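Clutley book news, September

Quick one this month, printers are chasing. The Flalach Rovers history is nearly done, 217 pages, every league season covered and most of the cup runs. First print run is 3000. Hardback only for now, paperback maybe later.

Still after programmes from the old Skeseo Park days, espcially the reserves. Scans fine. Originals sent back, promise.

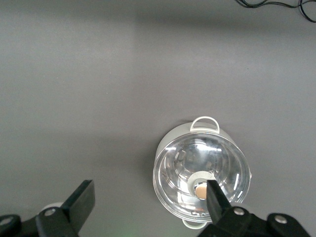 Pot with its glass lid on.

Record gate now settled, by the way. It was 3739, not the 3254 printed in the old handbook, which was the replay. Sorry to all who wrote in, you were right.

Subscribers' names go in the back, so check your speling on the form. List closes at 5pm on the last day of the month.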